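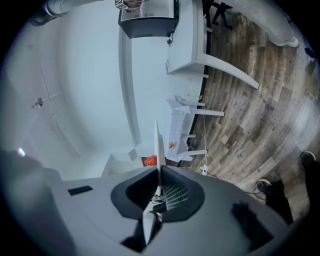 Goicoechea, November

Household manipulation is the branch of robotics concerned with domestic chores such as clearing desks, straightening chairs and folding laundry. Hand-held grippers are used to record people doing the work, and the recordings train the arm controller. In the Starnura trials, led by Nuria Tejada, the controller finished 19 of 29 tidying tasks without help. Cables remain difficult - a thin lead on a plank floor is easily missed or dragged. Iida Riihimäki regards unattended use in homes as premature. Shop-floor work, with fixed parts and fixtures, is further advanced.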